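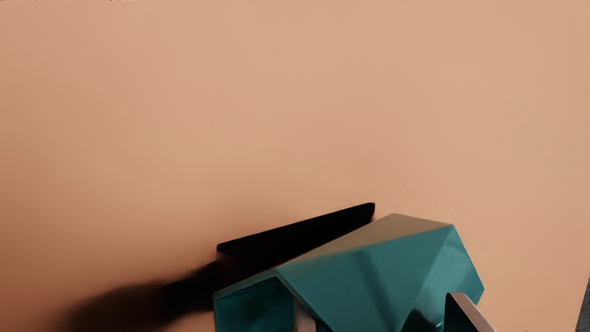
Reading time: 4 minutes

Chapter 7
Chores

Can a machine do the dishes yet? In a factory, the same part arrives in the same spot all day, and robots have handled that work for decades. A kitchen is harder. Cups get moved, towels change shape, and the light is different at night.

Much of the practice now takes place in simulation, where a teal gripper with two silver fingers can work over a plain tan surface and a mistake breaks no plates. The shadows are computed too, and they may differ from those in a real room.

In this chapter we follow a trial at Linddale led by Lanying Xue and Annelies Prantl. Their arm made 454 attempts at clearing a table in simulation, then 39 in a real kitchen. Section 7.1 covers grasping. Section 7.2 compares the trial with the packing line at Anstead, where the chore is narrower and the results are better.

Before you read on, list the chores you did this morning. Mark the ones you could have done wearing oven mitts.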